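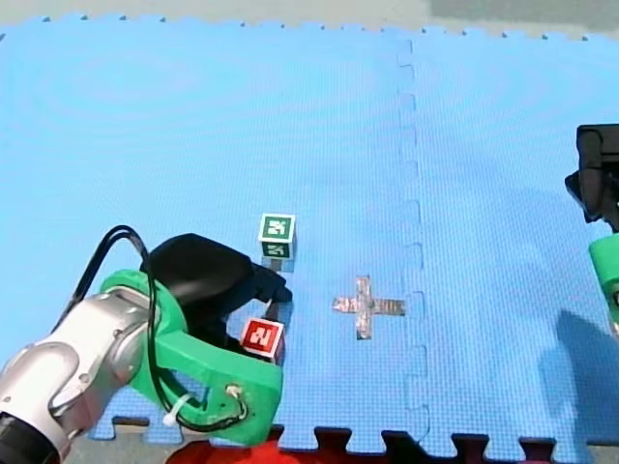
Mat, tape cross, red and green blocks.

May, bench notes, blocks and mat. Started 14:00.

Main job was the surface and the blocks. The old grey mat had gone shiny in the middle and the tiles were creeping apart at the joins, so the light-blue foam is now down over nearly everything. It came from Ronstead as interlocking tiles. Pressed the joins together by hand, then went over them with the heel of the hand from the centre outwards. One join at the back kept lifting. Took that tile up, found a bit of grit in the teeth, brushed it out, put it back. Flat since.

Silver tape for the cross. Rok wanted it drawn on in marker pen, but pen smears on foam and then it's there for good. The tape can come up. Cut the strips with the small knife on the cutting board, not on the mat (please). Don't stretch the tape as it goes down or it pulls the foam into a ridge. I did this on the first try and had to redo it.

Blocks. Marker faces are printed on matt label sheet from Cudthorpe and trimmed by hand, leaving the white border on. The border matters, so anyone trimming new ones should cut outside the white and not through it. Glossy sheet from the last order is no good under our lights. Put it in the drawer marked scrap.

The red block had a corner of its label coming away before we began. Cleaned underneath with a cloth, fresh glue, pressed it under the Kadrić catalogue for 2 hours. Label from sheet 451, same sheet as the green ones, so the whites should match.

Vesela asked about casting shadows. The green block does throw a short grey one on the mat straight underneath it. I don't think it's worth moving the lamp for. If it bothers anyone, try the diffuser first and write down here what you did.
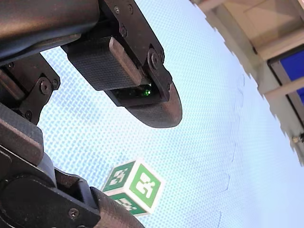
Green-and-white marker cube against the pale blue.

The pale blue has fine dots all over. I'd worried about that when we picked the colour, but I can tell the cube from it easily enough by eye and the white stands out well. Rok prefers it to the grey. Vesela has no view either way.

Still to do:

Wipe the mat with a damp cloth only. No spray, it leaves a film.
Order 6 spare tiles from Ronstead, same blue, same batch if they have it.
Reprint the faces with worn edges. Ask Vesela where the good file is, the one in the Tarko folder has the border too thin.
Find a lidded box for the blocks. They're in a biscuit tin at present and the corners are getting knocked.

Stopped at half past five. Knife and tape are back in the top drawer, glue is on the shelf by the sink.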